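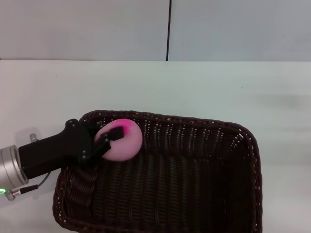 The Pamomen project at Tirnovgate studies how a robot arm can learn to place light, smooth items from a small set of demonstrations. Our July training set has 300 episodes, all recorded by an operator steering the arm. Items go into a container one at a time, like the pink egg held over the rim of the dark wicker basket. A woven rim is harder for the policy than a flat tray, and the Takano baseline often let go too early.

Head and wrist views are saved together for each episode. The policy gets both streams at every step, along with the gripper opening.

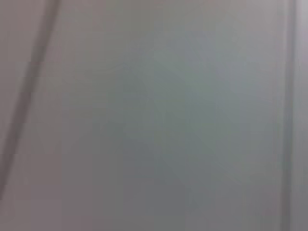

How much does the wrist view add to the result?

With the head view alone, the policy placed 66 percent of items correctly. With both views it reached 85 percent. Most of the gain came in the last stretch before release.

Training took 2 days on one machine. The Kołodziej variant, which drops the gripper opening from the input, is still being tested.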